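News & Updates | Community Giving

Trerine Opens Its June Shoe Drive, Asking for Pairs in Their Boxes

JONDERLEY. Trerine is opening its yearly shoe drive this June, and we could not be happier to have it back. For the whole month, anyone in Jonderley and the towns nearby can bring in wearable shoes, boxed and ready to go, at our packing room on Colombo Street. Every pair will be checked, packed again if it needs it, and passed on free of charge to a person who can use it.

Last year's drive brought in 2233 pairs, more than in any year before. There were school shoes, work shoes, running shoes, church shoes, a good many rain boots, and one pair of tap shoes that found a home within the hour. The shelves along the back hall were full by the second week, and we had to borrow 50 more feet of shelving from the Plustutgate Library to get through the rest of the month. (It went back in good order, and the library has kindly offered it again.)

The big change this year is the box. In past years most shoes came to us in grocery bags, tied together by the laces if we were lucky. Single shoes went missing, and whole afternoons went into matching them up. Then last fall we asked 106 households to try sending their shoes in shoeboxes, any brand, any color, with the size written on a slip of paper. The difference was wonderful! Pairs stayed together, the boxes stacked, and families choosing shoes on pickup day could open a lid and see what they were getting. It felt much more like shopping, and several people told us so.

So boxes it is. If you have the one your shoes came in, please use it. If you don't, stop by the packing room and take one from the pile near the door. We have 200 set aside to start with, and the shoe stores on the Plustutgate side of town are saving their empties for us all month long.

Packing happens at the long table by the windows, where the daylight makes it easy to spot a worn heel or a split seam. One box is opened at a time. Shoes go in lengthwise, side by side, heel to toe if the box is a snug one, and the lid stays open until both shoes have been looked over.

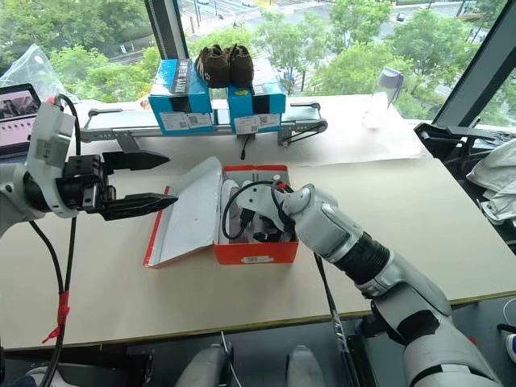
An open orange-red shoebox on the long table by the windows, with a pale shoe along one side.

We love this part of the work. There is something very cheerful about a stack of boxes in every color, and people who come in to drop off one pair often end up staying to help with a dozen more. No experience is needed. If you can tie a bow and read a size label, you can pack shoes.

What we can take: clean shoes for adults and children, in any size, with soles in good shape and both laces present. New insoles and unopened packs of socks are welcome too, and can be tucked into the box with the shoes. Sandals and winter boots are both fine, whatever the weather is doing when you come by.

What we can't take: shoes with holes, single shoes, ice skates, and anything damp. Damp shoes were our one real headache last year, as a single wet pair can spoil the boxes stacked under it. If you have washed your shoes before bringing them, and many of you do, please give them two full days to dry with the tongues pulled up.

A few words on labels. Please write the size on the slip and leave the store's own sticker where it is, even if the number on it is wrong. We read the slip first. For children's shoes, add a "C" or a "Y" after the number, so that a toddler's 3 doesn't get shelved with a bigger kid's 3. For wide shoes, a "W" is plenty.

Boxed pairs will be shelved by size during June and given out at the Trerine pickup days, which start in the first week of July. Anyone may come, and there is no form to fill out. Families who need shoes sooner can ask at the front counter, where a small number of boxes in the most common children's sizes is kept ready all year.

The packing room is open from 10 a.m. to 4 p.m. through the end of June, with the drop-off shelf by the side door open until 8 p.m. for anyone coming from work. Groups of six or more who would like to pack together are asked to call ahead so we can clear enough of the table. Schools and clubs that want to collect on their own can pick up a bundle of flat boxes and a stack of size slips at the front counter.

About Trerine

Trerine collects and gives out everyday clothing and shoes to families in Jonderley, Plustutgate and the surrounding area. The shoe drive is its largest collection of the year. Coats and gloves are collected in the fall.

Media contact: Trerine Press Desk, Colombo Street, Jonderley | © Trerine. All rights reserved. | Back to top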